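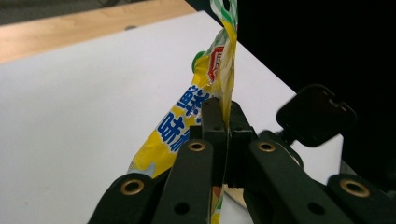 Congregations have always prayed about elections, one reader of my last column wrote, and a church that stops doing so has given up part of its calling. I agree with the first half and have no quarrel with the second. My concern is a narrower one. It is the use of church premises, church stationery and church membership lists by candidates, and the lack of any written rule on the matter in most of the congregations I know in Primville.

Before the last council vote I collected the printed notices of 13 congregations in the town over two months. Twelve of them carried at least one item naming a candidate. Most were harmless: a greeting, thanks for a gift of chairs. Two gave voting advice outright. Only one congregation had a policy setting out who may approve such an item, and that policy was a single paragraph that did not cover the membership list.

The list is the weak point. A congregation of 400 holds names, telephone numbers and often the district in which each person lives. This was gathered for pastoral visits. When it is passed to a campaign, no money changes hands and no announcement is made, so the members have no means of objecting. They learn of it when the messages arrive.

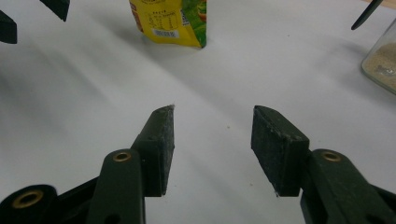
Table top.

A workable rule need not be long. It should say that lists are kept for pastoral use and are not lent. It should say that a candidate who attends worship may be welcomed by name in the same words used for any visitor. If one candidate is given the hall, the others should be offered it at the same rate and for the same length of time. Gifts made in the three months before a vote should be entered in the accounts with the giver's name and read out with the other gifts.

The usual objection is that a rule of this kind silences the pulpit. The text above says nothing about sermons. A preacher may still speak on wages, land, drink, prisons or the conduct of those in office, and the congregation may still pray for a fair count. The rule deals with property and records, which belong to the members jointly and are held for them by the officers.

A second objection is that smaller congregations depend on gifts and cannot afford to be particular. This is a fair point. A roof paid for by a candidate keeps the rain out as well as any other.
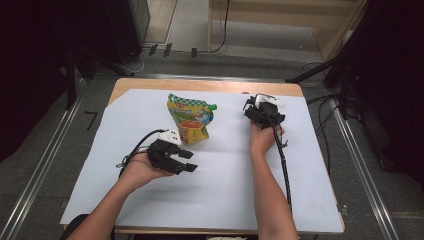

Abdel Rahman replied that the same pressure falls on mosques, and that reading out the giver's name can turn a gift into an advertisement. I accept that this is a risk. The wording could be changed so that such gifts are entered in the accounts, open to any member on request, and left out of the announcements until the vote is over. That would meet the point without hiding the gift.

What I would not accept is leaving the matter to the good sense of whoever is in office. Officers change, and the next ones inherit the list along with the keys. A congregation that wants a rule should adopt it at an ordinary meeting well before the campaign opens, when no candidate can claim that it was drafted against him.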